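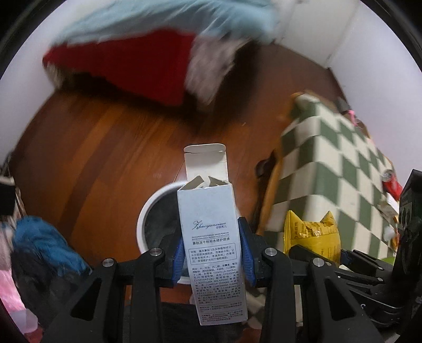
Tall narrow box, upright, in the hand-held gripper.

From: Zamfira Matei
To: nurkby-handheld list
Date: Tuesday, February 10, 2026
Subject: Re: [nurkby-handheld] Skinny boxes, and do we still need the remote rig?

Ningsih Govindasamy wrote:
> Two things before I order more foam.
>
> First, the tall thin cartons. Going through the October batch, I keep
> finding takes where the jaws close on a box and the box leans. Sometimes
> it leans a little and the person carries on as if that was the plan.
> Sometimes they let go and start over without stopping the recording. Do
> we keep those? The labeling guide says "discard failed grasps" and then
> doesn't say what a failed grasp is.
>
> Second, Guillot want to know if they should keep paying for the remote
> rig at Bullden now that everyone is doing demos with the hand-held. I said
> I'd ask. I have asked.
>
> Ningsih

Ningsih, I wrote that line in the labeling guide, and at the time I thought it was a model of clarity.

On the leaning boxes: keep the ones where the person carries on, drop the restarts, and cut the restarts by hand if the second half is any good. A lean that gets corrected is worth having. The policy is going to tip plenty of cartons without our help and it would be nice if it had once seen somebody deal with it. What I don't want is a take where the box goes in crooked, comes out crooked and is put down crooked with great confidence. We have 200 or so^H^H^H^H 200 of those from the first round and the arm at Gotelgate reproduces them beautifully.

The attached still is the kind of grip I'd like more of. Pads on the left and right edges, box standing up, printed front toward the camera. The pads aren't level with each other, the right one sits slightly higher, and I would not throw the take out over that. People's hands do this. If you want them dead level you will spend your spring telling grown adults to hold their elbow differently, and I did that in October and lost.

Also look at the top of it. The flap is folded back and the cardboard inside the mouth is torn up. Please don't let anyone swap in fresh cartons because the old ones "look bad". An opened box is what the thing will meet in a house, and whoever unpacks freeze dried powder at home does not reseal the carton for our benefit. Same goes for the floor and the bedding and the bag of snacks with ears. I had a note from Bullden asking whether demo sites should be tidied first. No. If it's tidy, they've moved in a showroom.

While I'm on packaging: somebody's script is flagging takes as "unreadable object" when the label is mostly Chinese. This one has a product name in bold characters and an ingredient list that mixes in Latin names, and the plant names are perfectly crisp (CENTELLA ASIATICA, if you were wondering). The text is fine. The script only knows one alphabet. Whoever owns it, please own it harder.

On foam. Don't order the thicker pads yet. Thick pads forgive a sloppy close, which feels great on the wrist, and then the arm has thin ones and squashes the carton. Either both ends change or neither does. If Guillot will pay for both ends I withdraw the paragraph.

On the remote rig. I'd keep it, and I say this as a person who has been seasick at it. The hand-held gets us far more takes in an afternoon, and people who have never seen a robot can pick it up and be useful after 5 minutes. What it doesn't tell us is whether the arm can reach the place the human just reached. You can kneel on the floor beside a bed and turn your wrist over without thinking about it. The arm has joint limits and a mounting plate. Of the 4,000 takes we have, I don't know how many ask for a pose it can't get into, and the only way I've found out so far is by watching it stop and sulk.

So my proposal is 2 days a month on the rig, doing only floor-level pickups and anything next to furniture, and the rest of the time hand-held. Tell Guillot it's for calibration. They like that word and it's partly true.

The operator chair still needs fixing. It sinks while you're driving, so the late takes in every session have a slow downward drift in them that I spent a whole morning blaming on the controller.

I'll rewrite the failed grasp line tonight. Draft wording: "discard if the object ends up anywhere you would apologize for." Objections to the list, please, not to my phone.

Zamfira

_______________________________________________
nurkby-handheld mailing list
To leave, send "unsubscribe" in the body, not the subject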